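Atwood 302 rear shock: a season on the Mimness trails
Review by Yannick Lacroix, 9/4/22
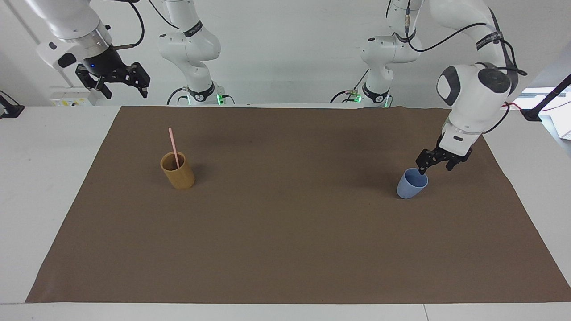
A tan cup on the brown paper mat.

I fitted the Atwood 302 in July and have run it on an enduro bike at Mimness since then. It weighs 295 g more than the Boyer it replaced – noticeable on the scale, less so on the climbs.

Low-speed compression has six clicks. Two through four are usable at my weight; five and six are harsh on roots. Rebound range is wide, and the dial is stiff with gloves on.

On long descents the damping stayed consistent. Air pressure needed one top-up. The climb lever rattles when open, and grease did not cure it.

Service is due every 3,000 km. I would buy it again for a heavier bike.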